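Home Forum Help Desk Tickets My Account

Ticket 392: Subtitles run ahead of the sound in the true crime series "The Geddes Letters"
Product: Vivusetti streaming app, TV version
Status: Solved, left open for comments

First message

Hello. I am watching the drama series "The Geddes Letters" with my wife, and from episode 4 the English subtitles come too early. In the first three episodes all was good. In episode 4 the text is ahead by two seconds, and at the end of the episode it is ahead by much more. This is a pity in a crime story, because we read the confession before the man opens his mouth.

What I tried before writing:
- closed the app and opened it again, no change
- restarted the television, no change
- changed the subtitles to German and back to English. The German ones are correct, only English is wrong
- watched the same episode on my phone, and there the English subtitles are also wrong

From the last point I understand that my television is not guilty.

Reply from support

Thank you for the clear list. Please tell us the minute where you first see the difference, and if you start the episode with the recap or skip it. Please also open Settings, then Playback, and write us the number next to "Subtitle pack".

Second message

The subtitle pack is number 17. I always skip the recap, so I made the test both ways. With the recap playing, the subtitles are correct until minute 10, then they jump ahead at the prison visit in Conau. When I skip the recap, they are wrong from the first word. I repeated it two times and the result was the same.

I also looked at episode 5. It has the same problem, but weaker. Episode 6 is fine — I watched only the beginning, I did not want to learn who sold the house in Fakholm.

Reply from support

We can repeat this now. The English file for episodes 4 and 5 was made for the longer festival cut, where the prison visit has an extra conversation of 38 seconds. The German file was made later, from the correct version. A new pack will come this evening. You will need to delete the old one: Settings, Playback, Clear subtitle data. You do not lose your place in the series.

Third message

I cleared the data at 9 in the evening and the pack number changed to 18. Episode 4 is now correct from start to end, with the recap and without it. Episode 5 also. On the phone I had to clear it separately, please write this in the help page, I did not find it there.

One small thing is left. The line "He never came back from Conau" is shown two times in episode 5, one after the other. It does not disturb us, I only report it.

Reply from support

Noted, and passed to the subtitle team. We will add the phone step to the help page. The ticket stays open until the double line is removed. 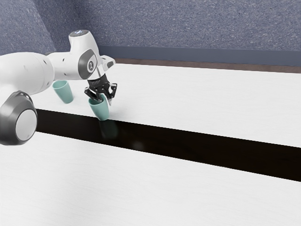
Robot arm with its gripper at a teal cup, second cup behind (computer rendering)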